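Gremalwood Sample Evening: the tables

20 January 2018

Every winter the Gremalwood shopping hall lets a few traders and hobby groups lay out their bits and pieces, and every winter I go along expecting to be won over. The leaflet promised "2,364 everyday things worth a second look". I have my doubts about that number, and more about the second look. Still, I walked the whole hall, and these are my notes.

Entrance, Clamham side. Two racks of tea towels and a raffle. The tea towels were fine. The raffle prize was also tea towels.

Martinelli stand. Storage tins, stacked high, at prices that made me check the label twice. A tin is a tin. They say the lids seal for 92 days, and I would like to see that tested by someone who isn't selling them.

Small goods table. I had been told this was the one to see – snacks, cleaning things and party cups all laid out on blue felt. Felt does flatter a kitchen sponge, I will give them that, but you still have to take it home and wash up with it.

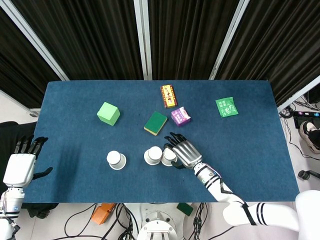 Blue felt, three upturned paper cups, a green-topped sponge and a light green foam cube. The little purple carton gets my vote for looks.

The snack box at the back is the usual story with snacks: bright yellow and orange on the outside, and a good deal less to get excited about once you are through the wrapping. I feel much the same about foam cubes. Pleasant colour, but what would you do with one at home? Paper cups at least earn their keep, though I have never yet bought a sleeve that lasted beyond one birthday.

Gurklow corner. Candles, 23 scents according to the card. I could tell four of them apart, and one of those was "Unscented".

Back wall. Second-hand trays and a box of odd saucers. Best value in the building, and the only place I opened my purse – two saucers, neither matching anything I own.

The organisers are already talking about another evening in May, with 2,525 items this time. I would sooner they brought half as many and put prices on them. More pictures will go up here if I go.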